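Print | E-mail

Sokeo bill tracker, reviewed by somebody who reads too many bills

By Uliana Pasichnyk
29/11/2022

I've been following our statehouse as a hobby since before my kids could walk, and my system used to be a legal pad and a lot of swearing. So when Hugo Garrido, who sits behind me at the public hearings, told me to try Sokeo, I signed up that same night!

You type in a bill number and it texts you whenever something moves: a hearing gets scheduled, an amendment gets filed, a floor vote goes up. I'm following 31 bills right now (yes, I know) and the alerts are quick. When the rent bill, number 2528, got pulled from the calendar, my phone buzzed while the clerk was still reading.

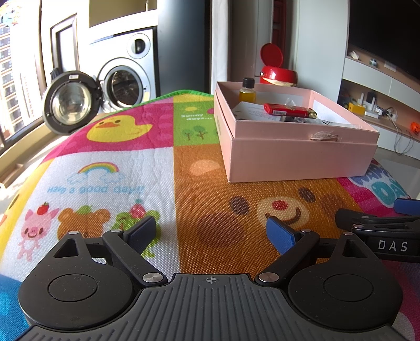
What bugs me

The search is picky. Leave out the space between the letters and the number and you get nothing, no hint, just a blank page. Amendments come as plain scans too, so you can't search inside them, and one of mine ran to 300 pages. I gave up and went to bed.

The free plan stops at seven bills. That's fine for most people, but it'll pinch in February when every committee meets at once.

I tried Bollora before this and dropped it – prettier maps, slower alerts, and it kept mixing up the two chambers. Sokeo gets four stars from me, and I'd hand over the fifth for a decent search box.

Print | E-mail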